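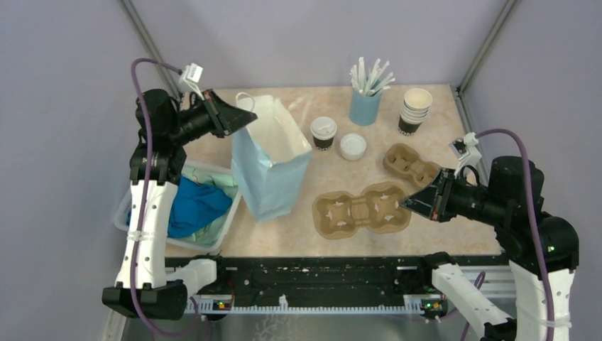
What should you do with paper gift bags so they can be used again?
Empty them all the way, fold them flat along the creases they came with, and file them upright in a bin by size. Throw out any with a torn handle or a split bottom, however pretty the rest of the bag is.

Home > Around the House > Wrap, Ribbon & Bags

The Bag of Bags, and How to Get Out of It

Every house I have ever lived in had a bag of bags. It hung on the back of a door, it bulged, and when you opened the door it fell down. My mother's held enough paper and tissue to wrap a pony. Mine got to 40 bags before I gave in one evening in May and dumped the whole thing on the dining table. I kept 14. I have not missed the others, several of which said "Happy Retirement" to people who had retired and moved to the coast.

What follows is what I do now. It takes less time than looking for the tape.

Empty first, and mean it

Put your hand right down to the bottom. You are looking for tissue, a gift tag, a receipt, and the small stiff card that stores slip in the base to keep it flat. Tags matter most. My brother-in-law once got a very nice candle from me along with a card thanking me for being such a wonderful dental patient.

If the base card is loose and clean, keep it. They make good drawer dividers and fine shims for a table with one short leg. If it's glued down, leave it alone, or you'll take the bottom of the bag out with it.

Folding

Stand the bag up and pull the top open so the sides are square. Pinch the side panels in along the center creases. They want to go that way already. Then lay the bag on its back and push the bottom up against the front panel, and run the flat of your hand from the base to the rim.

Twisted paper handles go inside the bag. Left sticking out, they hook the handle of the next bag, and you pull out one and get six. Ribbon handles can be tucked in or wound around the outside, I've never settled on which. Cord handles with the plastic toggles on the ends are a menace and I cut them off and keep the cord.

A bag that has been crushed can be pressed with a dry iron on the lowest setting, with a dish towel on top. No steam. Skip anything with glitter or foil on it unless you are tired of your iron.

Pale bags show every thumbprint. A white eraser takes off most of it. Grease is there for good, and a greasy bag can go live in the garage and hold sandpaper.

The bin

Use a see-through plastic bin with straight sides, no deeper than your tallest medium bag. File the bags on edge like records, tall ones at the back. When they lean, put a bookend in. When the bin is full, it's full, and the next bag in means one bag out. I know people who buy a second bin at this point. One of those people was me.

I bought a Drindach hanging organizer for this job, with 4 pockets and a great deal of promise. It's a good organizer. It now holds extension cords. Bags slid down inside it and curled up at the bottom like cats.

Tissue paper

Smooth it flat, fold each sheet in half twice and slip the stack into the biggest bag. White tissue can be used until it feels like cloth. Colored tissue bleeds if it meets anything damp, so keep it away from the bottle bags.

Filling a bag without tearing it

Heavy things go in first and lie flat on the base. Hold the rim open with one hand and lower the thing in with the other. Dropping it is how bottoms go. If it's a jar or a bottle, cut a square of cardboard for the base, or use one of those cards you saved. Corners are the other trouble. A boxed mug will poke through the side of a thin bag by the time you've found a parking space, so wrap a bit of tissue over each corner.

If the handles feel doubtful, carry it from underneath. Put a strip of tape on the inside where each handle joins, and no one will see it.

What else the rejects are good for

Cut down to four inches, a plain bag will hold onions or garlic in the pantry. The panels cut up into gift tags, and one large bag makes more than you'll write in a year. I line the seed potato box with them. The solid-color ones cover schoolbooks nicely, if you have a child who will allow it.

Plain paper bags can usually go in the recycling once the handles are off, if the handles are ribbon or cord. Check what your town takes. Glossy and glittery ones mostly can't.

From the mailbag

Ákos Halász writes that he keeps his in an old Szűcs suitcase under the bed, sorted by color, and would like to know whether bags from wine shops count as gift bags or should have their own section. Their own section, Ákos. They're narrow and they fall over.

More in Wrap, Ribbon & Bags
Getting tape off paper without taking the paper
Ribbon: what to keep, what to let go
Storing long rolls in a short closet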